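Wulport, 3/25/22 – for immediate release

Preltent brings home heart monitoring to Wulport, and I couldn't be more pleased

Hello! I'm Noémi Deák, I run the Wulport office of Preltent, and I've been told that press releases are meant to be written in the third person by somebody calm. I've had a go at that and it came out sounding like a washing machine manual, so you're getting me instead.

The news is this. From Monday, people in Wulport who've been sent home after a heart procedure can sign up for our new home monitoring service, Preltent Pulse. It's a soft patch worn on the chest and a small hub that plugs in by the bed. The patch picks up heart rhythm, the hub passes it over the mobile network, and a nurse at the Grímsdóttir Clinic keeps an eye on the readings day and night. If something looks wrong, the nurse rings you. If you don't pick up, the nurse rings whoever you've put down as your contact, and after that an ambulance.

We're starting with 60 places. I'd have loved to start with more, but the clinic wanted every patient to have a named nurse from the first day, and I think they were right to dig their heels in.
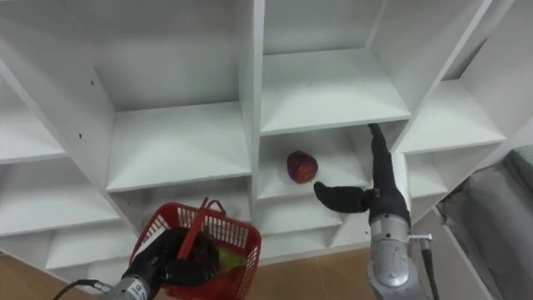

The bit I get asked about most is the signal. Wulport is hilly, and there are streets on the east side where you can stand at the kitchen window and get nothing at all. So the hub carries two SIM cards from two different networks and swaps between them by itself. If both drop out, it stores the readings and sends them once it's back, and the nurse gets a note saying there's been a gap. You can also plug it into your home broadband if you've got it, but you don't need to have it. A lot of our older patients don't, and I didn't want anyone left out for that.

We tried the whole thing out over the winter with a smaller group, and between them they racked up 1,001 nights of readings. I read every comment form myself (some of them were quite long!). People liked being able to shower with the patch on. They didn't like the hub's blue light, which was far too bright for a bedroom, so we've changed it and you can now switch it off altogether. The beep has gone too, apart from the low battery one.
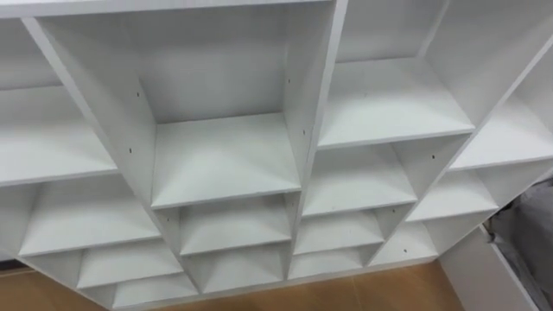 White shelving unit with open compartments.

Osvaldo Rezende, who heads the nursing team at the Grímsdóttir Clinic, has put up with my phone calls since last spring, and he's asked me to include this from him:

"What I wanted was fewer people sitting up at night worrying about whether a flutter is worth a trip to hospital. Now they can ring us, and we've already got the reading in front of us when we answer. It doesn't replace their check-ups, and I'd like that to be very clear."

It is clear, Osvaldo, and it's in the welcome pack as well. Pulse doesn't replace 999 either. If you've got chest pain, please ring for an ambulance first and leave us till later.

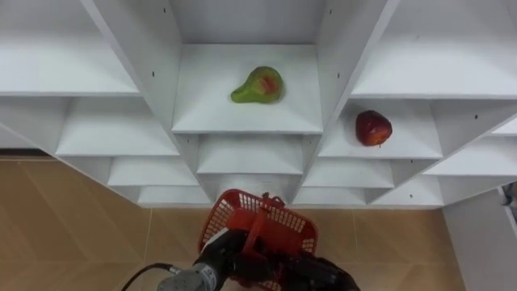

A green pear and a red apple on the shelves.

A word on data, as I know it matters to people. Your readings go to the clinic and stay with the clinic. We can see whether a hub is switched on and how strong its signal is, and that's as far as our view goes. We don't sell anything on, and when you leave the service you can ask for a copy of your record or have us wipe the hub while you watch. The software that sorts the readings comes from Devov, who've been a pleasure to work with – even on the week when the clocks on the test hubs all decided to disagree with each other.

Signing up works through the clinic. You'll need to be over 18, live in Wulport and have had your procedure in the last 8 weeks. A fitter comes to your home, sets up the hub and shows you how to change the patch, and you keep the kit for as long as your doctor thinks you should. There's no charge to patients in this first round.
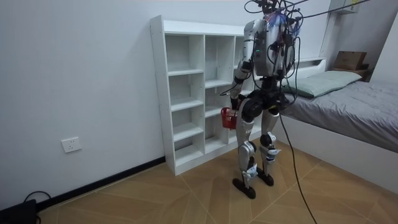 We're also holding an open morning at our Wulport office on the first day of the service, from 10 o'clock until lunch. Come and handle the patch, ask rude questions about batteries, bring your mum. Osvaldo will be there for the first hour and I'll be there throughout, and there's step-free access from the car park side.

Journalists are very welcome to come along too. If you'd like to speak to me or Osvaldo before then, ring the Preltent office and ask for Noémi. I'm happy to talk on the record about costs, signal tests or anything else, and I can put you in touch with two of our winter patients who've kindly said they don't mind being interviewed.

ENDS

Notes to editors: Preltent makes home monitoring equipment for clinics and hospitals. Preltent Pulse is run jointly with the Grímsdóttir Clinic, with software by Devov.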